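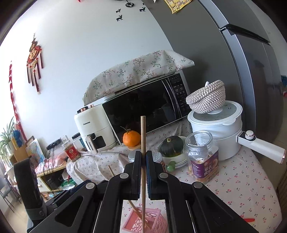
Potdale, 10/04/2022 – The town of Potdale says its home power scheme will knock 20 percent off the average household bill by next winter. The figures it put out on Friday don't go very far toward showing how.

Under the plan, run with the energy firm Fovavia, homes that sign up get a small meter that shows what each appliance is using. The idea is that people who can see what the oven or the microwave costs them will use it less, or at least later in the evening, when power is cheaper. A total of 1,636 households have signed up so far. Each pays nothing for the meter but agrees to stay with Fovavia for 2 years.

The 20 percent claim comes from a trial in the Toft neighborhood that ended in March. The town's summary says bills there fell "by up to a fifth." It does not give the average, and it does not say how many homes got anywhere near the top of the range. Asked for the full results, the town said they would be published "in due course." Fovavia said the data belonged to the town.

There is also the matter of the weather. The trial began in the cold months and ended in a mild spell, and the summary compares the last weeks with the first. Most people's bills go down when the heating goes off, with or without a meter on the wall. The town said it had "taken the season into account" but did not explain the method.
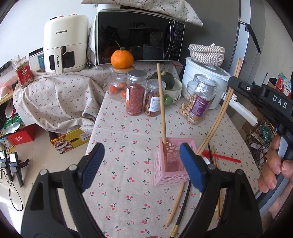
Several Toft residents wrote to the town before Friday's announcement to say that their own bills had hardly moved, and one asked whether homes that dropped out of the trial were left out of the results. Another said the meter was handy enough, but that a family with children eats at six and isn't going to cook at ten to save a few cents.

The neighboring town of Marholm looked at a similar offer last year and passed. Its report said the likely savings were too small to justify tying residents to one supplier, and noted that a cheap plug-in reader from a hardware store gives much the same information.

Potdale is going ahead anyway. It has set aside meters for almost 500 more homes, and sign-up stays open through the end of the summer. The contract runs to several pages – the fee for leaving early is on the last one. The town has not said whether it will pay that fee for households whose bills don't fall.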